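Moisture and Burn Time in Short-Filler Cigars
Project report by Cyrill Hubmann
May 2023

Background

Hatia is a small cigar shop that sells loose house cigars under the name Rulavex. Customers had complained that some of them went out after the first third and that others burned down one side. The owner thought the shop's storage cabinet was too damp. My project was to find out whether storage humidity had an effect on burn time and on how evenly the cigars burned.

Materials

Hatia supplied 200 cigars from a single batch, all the same length and ring gauge. The wrapper is a light brown Connecticut type and the filler is chopped leaf from mixed sources. I stored them in four sealed boxes from Dekport, each with its own two-way humidity packs. The boxes were set at 62, 65, 69 and 72 percent and kept in the same closet for five weeks. A digital hygrometer was placed in each box and read every morning.

Method

Each cigar was weighed when it went into the box and again on the day it was tested. I used a draw pump from Hrubý set to one puff per minute, so that nobody's smoking habits would affect the result. The cigars were cut straight, lit with a butane torch for 15 seconds and burned until 1 inch was left. I wrote down the total time, the number of relights, and the largest gap between the high and low side of the burn line. 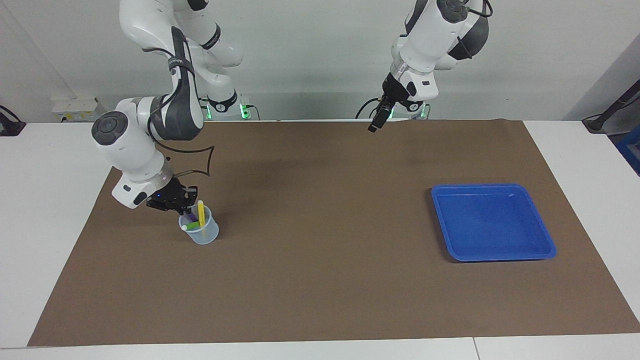

The pump had to be cleaned after every fifth cigar. In the first week I did not do this and tar built up in the hose, which weakened the draw. Those results were thrown out and are not in the averages.

Results

Cigars from the 65 percent box needed the fewest relights and had the straightest burn line. The 72 percent box was the worst, and most of its cigars went out at least once. At 62 percent they burned fast and the wrapper cracked near the foot on several. The difference between 65 and 69 was small, and I would want a second batch before saying one is better.

Storage at Hatia

The shop cabinet read 73 percent on both of my visits. I suggested lowering it to 66, and the owner plans to change the packs in June.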